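Prenero Weekly Pill Organizer with Reminder
User Guide, Section 4: Filling the organizer and setting the reminder
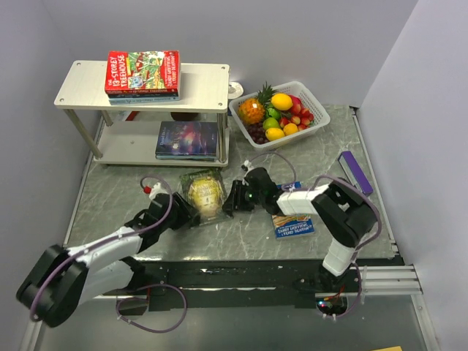
Fig. 4-1. Marble-patterned tabletop with two-tier white shelf unit.

Before you start

Read this section to the end before you open any medicine bottle. The first filling takes longer than the later ones, so please choose a time when you will not be disturbed. Wash your hands and dry them well. Work in good light, and wear your reading glasses if you use them.

You will need:
- the Prenero organizer, with the battery already installed (see Section 3)
- your current medicine list from your doctor or pharmacist
- all medicines on this list, in their original packages
- a pen

CAUTION: Keep children and pets away while medicines are open. The lids of the organizer are not child-resistant. Store the filled organizer where children cannot see it or reach it.

4.1 Which medicines may go into the organizer

The organizer is made for dry tablets and capsules that your pharmacist has confirmed can be kept outside of their original package. Do not put in:
- tablets that dissolve under the tongue or in the mouth
- effervescent tablets
- medicines which must stay in the refrigerator
- medicines which the label says to keep in the original container
- medicines that you take only when needed, for example for pain

If you are not sure about one of your medicines, leave it in its package and ask. Never cut or crush a tablet to make it fit. Some tablets release the medicine slowly, and a broken one can give you too much at one time.

4.2 Filling the compartments

The organizer has 14 compartments, two for each day. The upper row is for the morning and the lower row is for the evening.

1. Open all lids and check that every compartment is empty. If a tablet is left from the week before, do not take it as an extra dose. Write down the day and tell your pharmacist at your next visit.
2. Take the first medicine on your list. Compare the name and the strength on the package with the list.
3. Place the correct dose in each compartment where the list asks for it. Finish the whole week with this medicine before you go to the next one.
4. Close the package and put it to the other side of your work area, so that it is not used twice.
5. Repeat steps 2 to 4 for each medicine.
6. Count the tablets in every compartment and compare with the list.
7. Close the lids, beginning on the left. Each lid must click.

Note: Fill one week only. Longer storage in the organizer is not recommended, because air and moisture come in every time a lid is opened.

CAUTION: If a tablet has a different color or shape than the last time, stop and call your pharmacist. It may be the same medicine from another manufacturer, but this must be confirmed first.

4.3 Setting the reminder

1. Press and hold SET for 3 seconds. The hour starts to blink.
2. Choose the hour with the + and – buttons and press SET. Do the same for the minutes.
3. The letter A appears. This is the morning reminder. Enter the time in the same way.
4. The letter B appears. This is the evening reminder. Enter the time and press SET again to save.

The alarm sounds for 40 seconds and then repeats after 5 minutes. To stop it, open any lid in the row for this time of day. If nothing is opened after the second alarm, the red light stays on until you press OK.

Note: The reminder only tells you the time. It does not check which compartment you opened or whether the medicine was taken.

4.4 If you missed a dose

Do not take two doses together to make up for the missed one. Look in the leaflet of your medicine, as the advice is not the same for all medicines. If the leaflet does not answer your question, call your doctor or pharmacist. If you think you have taken too much, get medical help immediately and keep the packages with you – the doctor will ask for them.

4.5 When another person fills the organizer

On the back there is a white field for two names. Write the name of the person who takes the medicine and the name of the person who fills the organizer, in this way:

For: Murdo Ogilvie
Filled by: Marleny Henao

Use one organizer per person. When the medicine list changes, empty all compartments and begin again from step 1 in 4.2. Do not try to correct single compartments from memory.

For cleaning and battery change, continue with Section 5.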